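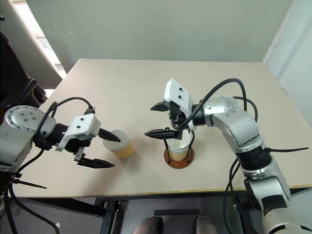

# Keeping Paper Cups Tidy with a Wire Holder

I have kept paper cups next to the coffee things for years, and for most of that time they lived in a torn plastic sleeve that fell over whenever somebody reached past it. A small wire holder fixed that. Mine has a round brown base with thin black wires coming up from it, and the cup sits inside the wires, a little above the table.

## Setting it up

1. Clear the table and wipe it down, then let it dry while you find your cups (mine are white at the top and yellowish below, which I find very cheerful in the morning).
2. Put the base down flat, well in from the edge. I leave 10 inches, as we have elbows in this house!
3. Stand the first cup upright next to the holder, wide end up, and look inside for dents or dust.
4. Pick it up low on the side, with a light grip – paper cups fold faster than you'd think – and lower it straight down between the wires.
5. If it catches, lift it out and try again. Pushing will only crease the bottom.
6. Add more cups one at a time, turning each one slightly so it doesn't stick to its neighbor.

## A few more notes

Stop stacking when the pile starts to lean. I bought my cups from Doketti in a box of 113, and the rest stay in the cupboard with the lid folded shut until I need them.

Every so often, take all the cups out and run a damp cloth around the wires and over the base. Dry it well before the cups go back in.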